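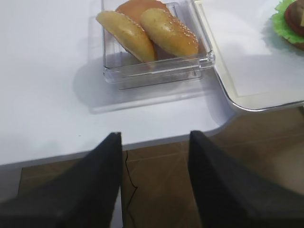 Buns in the clear box, tray next to it

Hi all,

Kamran Naqvi wrote:
> Are we still doing rolls for the July lunch? And is anybody
> bringing something to put them in? Last time they sat out
> in the paper bag and went like rocks by 2.

Yes to rolls! I tried a few kinds at home to see what we like (my kitchen smells amazing, by the way). The sesame one gets my vote, but the plain pale one is softer and I think the kids will go for it. There's a darker, more toasted one hiding at the back too – great with soup, maybe a bit much for sandwiches.

I can bring the square plastic box, and the white tray with the silver rim for serving. Kamran, could you do butter and 2 jars of jam? I'll bake the night before and be there by 9 to set up. Shout if you want any without seeds.

Nicanor Lucero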